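Chapter 6
Handling Lidded Cups and Carriers

6.1 Scope of the build

Chapter 5 ended with both arms powered, bolted down, and able to repeat a taught position. This chapter puts them to work on one job: placing lidded paper cups into a cardboard carrier and moving the loaded carrier across a table. The job was chosen by the Buststead shared workshop, where the build in this book was carried out, and it has two useful properties. The parts cost very little, and they are soft enough that a poor grip leaves a mark that can be studied afterward.

The reader will need a working arm with a parallel or linkage gripper, a supply of cups and lids, and at least 20 flat carriers. Carriers wear out at the folds. Berhanu Negash, who wrote the first version of the motion program, retired a carrier after 50 lifts and recorded the height of its handle before and after. His notes are reproduced in Appendix C.

6.2 Finger pads

Bare metal or hard plastic fingers are a poor match for paper. They contact the cup along a narrow line, and the force needed to stop it slipping is close to the force that dents the wall. A compliant facing spreads the contact over a larger area and allows a lower closing force.

Cut the facing slightly oversize, bond it to the inner face of the finger, and trim after the adhesive has set. A ragged top edge does no harm as long as the part of the pad that touches the cup is flat. Check that the two faces are parallel when closed on a straight test block. If they meet first at the tips, adjust the linkage before changing anything in software.

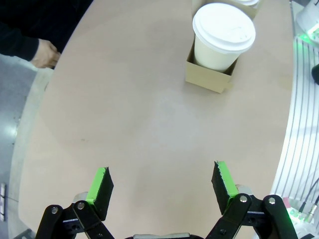
Opening width is set next. A wide opening tolerates errors in cup position but increases the chance that a finger will strike a neighboring object on the way down. For a single cup standing on an open table, start wide. For a cup already in a carrier, reduce the opening until each finger clears the cardboard wall, then add a small margin.

6.3 The carrier as a workpiece

A carrier is harder to handle than a cup. Its walls fold, its base sags under load, and its center of mass moves each time a cup is added or removed. Three reference features are used in this chapter:

Handle. The upright center divider. It is the only part stiff enough to lift by.
Compartment. The square opening that receives the cup. Its walls lean, so its center should be measured at the top edge and again at the base.
Base. The surface that rests on the table and sets the release height.

Ok-hee Woo's early trials gripped the carrier by an outer wall. The wall creased and the far side dropped — a failure that no change in closing force would cure. All later programs grip the handle. 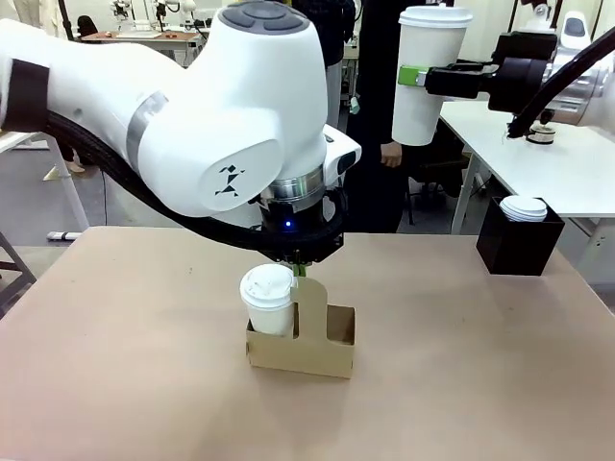

With one compartment filled and the other empty, the carrier tends to rotate about the grip line when it is lifted. Two remedies are available. The first is to hold the carrier on the table while the second cup is placed, and to lift only when both sides are loaded. The second is to shift the grip toward the loaded side. The first is preferred wherever a second arm is available, and it is the method developed in Sections 6.5 through 6.8.

6.4 Shared space

Two arms working over one carrier must never be commanded into the same volume at the same time. The controller described in Chapter 4 has no knowledge of the other arm, so the rule has to be written into the program. Define a zone above the carrier. An arm requests the zone, waits for the grant, enters, and releases the zone only after it has backed out to a taught clearance point.

The holding arm is an exception, as it remains inside the zone for the whole placement. Treat its gripper and wrist as fixed obstacles and plan the placing arm's approach from the opposite side. Si-woo Ryu's log for August lists 2,967 zone requests. Almost all the faults in it were traced to a clearance point taught too low.

People are not covered by the zone rule. Keep the stop button within reach of whoever is at the table, and run every new path at reduced speed first.

6.5 Teaching the placing path

Begin with the holding arm closed on the handle and the placing arm at its clearance point. Record the following positions in order: pick, lift, approach, entry, seat, release, and retreat.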